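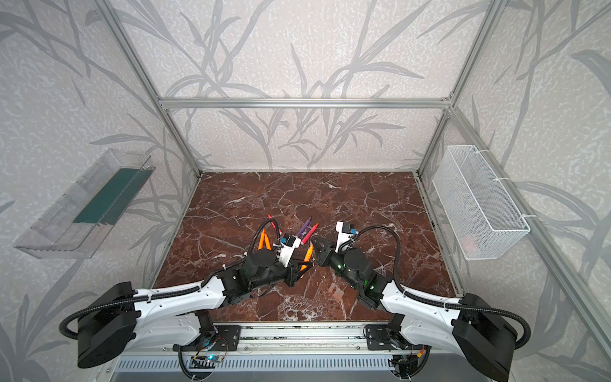 Brown marble with white veining, grey leaf-print wallpaper behind.

Home | News | Minutes | Join us | Contact

Lodhi Garden Society — minutes of the meeting held Feb 25, 2023

Present: Shakuntala Pandey (chair) and 12 members. Apologies from two.

1. Last minutes. Agreed and signed.

2. Seed swap. What a morning! We took £770 on the door and the cake table — our best yet — and there are still 33 packets of beans and sweet peas going free to anyone who wants them. Leftover tomatoes went to the school.

3. Dodeck beds. The new soil is in and looks lovely. Shakuntala has drawn up a planting plan with broad beans at the sunny end, and everyone liked it very much. Slug ideas welcome (beer traps got a big cheer).

4. July open day. Rustura will lend us the long tables again, hooray. Plot 13 offered to do the teas. We still need a plant stall, a raffle and somebody with a loud voice for the gate.

5. Water butts. Two leak. Shakuntala to ask Plulura for a price.

6. Any other business. The robin is back in the potting shed, so please leave the door ajar.

Next meeting: same hall, same time, bring a mug.

3 comments | 12 shares

This site uses cookies. Accept | Settings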